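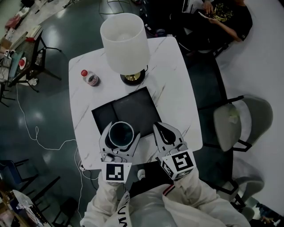 Page last changed: 28 Mar 2022

I've been promising a post about our house rules for handheld gripper work since February, and the draft kept growing, so I'm putting it up as it stands. People write in and ask what gripper to buy or what camera to use, and almost never ask how to agree on what a good recording is. That second thing is my favorite part of the whole job! I could talk about it all day, and my friends at Forlow will confirm that I have.

The rules as they are now come from three places. The oldest ones were a page Tatiana Šimek wrote for the Perron project, back when it was her and one set of grippers. Then Sernine joined and brought their own habits, some of them much stricter than ours (they were right about most of it). The rest we added ourselves after going back through 697 cup and tray recordings and throwing out more than I'd like to admit.

The start pose

Every recording starts with both grippers open and in view of the head camera, held still for a slow breath. Then you begin. It sounds fussy, and new people hate it for the first hour. After that they stop noticing, and we get a clean beginning on every single file. Same at the end: let go, back off, open, hold still. Don't reach for the stop button with a gripper still around a mug.

Tatiana's first version said "hold for 3 seconds," which had people counting under their breath and staring at nothing. A slow breath works much better.

Markers

The marker cubes come first in everything. If a camera can't read the marker then we have a nice movie of someone moving a cup. So: wipe the faces with a dry cloth before you start, look for peeling corners, and keep long sleeves back from the blocks. Never draw on a marker, never tape over a scratch. If a face is damaged, the block goes in the bin with the red lid and you take a fresh one from the drawer. We had a long argument about whether a small nick counts. It counts.

Glossy floors and bright ceilings deserve their own line here. Marker paper should be matte. We tried a laminated set for a while, they looked wonderful on the bench and were miserable under strip lights.

What stays on the table

I used to clear everything off between tasks, and I've changed my mind completely. A lamp, a bottle lying down, a tray that has been turned a bit - leave them, so long as they're on the task card or nobody could get hurt by them. Real tables have stuff on them. What we do ask is that you don't tidy halfway through a batch. If the bottle is lying on its side when the batch starts, it stays on its side until the batch is done, unless moving it is the task.

Cables are the exception to all of this relaxed talk. Walk the floor before you put the grippers on. You can't catch yourself very well with both hands full.

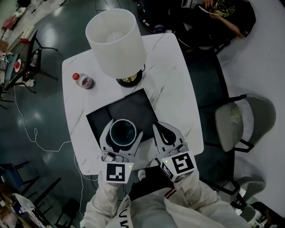 Should you redo a recording if the cup goes down in the wrong spot?

Keep it, mark it as a miss on the sheet, and then record the next one as usual. Only throw a recording away when the start pose is missing, a camera dropped out, or somebody had to step in for safety.

That answer took us months to agree on, by the way. My own feeling was always that a miss followed by a calm second try is one of the most useful things you can have on file, and the old Perron page said to delete it. The trouble is that people do hide misses when they think they're being graded. They'll stop the recording early, or nudge the cup with a knuckle and carry on. So the rule has a second half: no one gets a score, the sheet has no name column, and whoever reviews the batch sees only the batch code. Misses got reported far more often once we dropped the name column.

Nudging with a knuckle, while I'm on it, is out. Fingers of the gripper only. If you touch the object with your own hand, the recording ends there and you mark it "hand."

Pace

Slower than you'd do it in your kitchen, faster than you'd do it for a camera. I know that's vague. We tried putting numbers on it in the Trirex batch and everyone moved like they were carrying soup. Now a new person sits next to someone experienced and watches a few, then they swap. It works fine and it takes less time than reading my paragraph on the subject.

Two hands, two jobs. The hand that isn't carrying anything should rest or wait somewhere sensible, open, out of the path. It shouldn't hover and twitch. I'm a terrible hoverer myself, and it took me nearly 100 recordings to stop.

Bystanders

Anyone who might end up in view gets told before the recording starts, and gets to move. Faces are blurred before files leave the building, including the ones way in the back of the room, and including ours. People sitting at the far side of the table with their phones are fine as long as they know. Say it out loud each time, even to the same person. "Recording" is one word, it costs nothing.

The gripper cameras see a lot more than you'd guess. A wide lens close to a cup will also take in the balcony, the lights and whoever is walking past with their lunch. I keep telling people to watch a few of their own files from the wrist view on their first day. It's the quickest way to learn where your thumbs are, too!

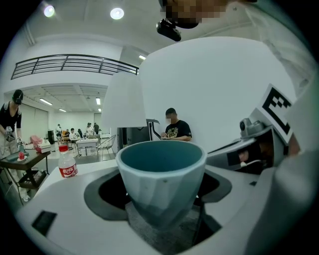
Faceted cup in the recess, seen from a gripper camera.

Tight fits

Anything that goes down into an opening gets extra care. Come in from straight above where you can. Let go fully before you lift away, and let both fingers clear the rim. If the opening belongs to a machine, the machine is off and unplugged unless the card says otherwise, and if the card says otherwise then a second person stands by. That one is straight from Sernine and we've kept their wording.

Labels and notes

One line per recording. Task, object, result, anything odd. "Anything odd" is where the gold is, please use it. "Lamp got bumped, kept going" is a perfect note. "OK" is a note I can do nothing with.

Batches are 29 recordings long, for no better reason than that the old paper sheet had that many rows, and now all our scripts expect it. I've stopped fighting it.

Breaks

Take one after each batch. Grippers down on the table, open, markers up. Your wrists go before your attention does, and you'll see it in the files: the approach gets lower and lower until the fingers scrape the tray. If you see that in someone else's batch, go and tell them kindly and bring tea.

Changes since the first version of this page: the sleeve rule is new, the part about misses has been rewritten, and I took out the section on battery charging, which was only true for the old handles. Tatiana still has the original page pinned above her desk and says hers was shorter. If your group does any of this differently I'd love to hear it, especially about matte marker stock - we're down to our last pack and the shop has stopped carrying it.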